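Accueil Articles Carnet d'atelier Liens À propos

Trois semaines de démonstrations

Depuis février je passe l'essentiel de mes journées à guider un bras à la main pour qu'un modèle apprenne à trier de petites pièces. Le projet s'appelle Jastov, nous sommes trois dessus, et l'objectif de départ était d'avoir assez de démonstrations pour un premier entraînement avant la fin du mois. On y est presque. Le compteur affichait 1 891 épisodes hier soir, dont 1 530 gardés après relecture.

L'écart entre les deux chiffres mérite un mot. Au début je gardais tout, y compris les prises où j'hésitais au-dessus du plateau. Felicja Kubiak a relu une première série et m'a demandé pourquoi le bras s'arrêtait si souvent avant de descendre. C'était moi, qui regardais l'écran pour vérifier que l'enregistrement tournait. Le modèle, lui, apprend la pause avec le reste. Maintenant je lance l'enregistrement, j'attends le bip et je ne regarde plus que les pièces.

L'autre cause de rejet est la caméra du poignet. Quand la pince descend trop droit, un doigt masque la pièce au moment de la saisie et il ne reste pas grand-chose à apprendre de l'image. J'essaie d'arriver un peu de biais. Ça marche mieux avec les petites pièces qu'avec les roues, dont les rayons se confondent vite les uns avec les autres.
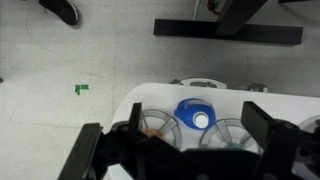 Vue du poignet : la pièce bleue entre les roues translucides, sur le plateau blanc.

Les roues translucides sont de loin les plus pénibles. Sur fond blanc, le bord disparaît dès que la lumière change, et en fin d'après-midi je dois souvent vérifier les images une par une. Bogumił Pawlak propose de passer à un plateau foncé. Je préférerais garder le blanc et varier l'éclairage, quitte à perdre des épisodes. On en a discuté longuement sans trancher - on fera sans doute une série de chaque.

Pour la disposition des pièces, j'ai abandonné le tirage au hasard par script. Je suivais la feuille, je plaçais tout au millimètre et je perdais plus de temps à ranger qu'à enregistrer. Je mélange à la main, je change de côté tous les 17 épisodes et je note la série dans le nom du dossier. Ce n'est pas très rigoureux, mais en relisant je trouve les positions plus variées qu'avant.

Reste à faire cette semaine : refaire la série où le gain de la caméra était mal réglé, renommer les dossiers du début, et envoyer le tout à Felicja avant qu'elle lance l'entraînement. Je mettrai les courbes ici quand je les aurai.

Contact | © Carnet d'atelier, tous droits réservés | Haut de page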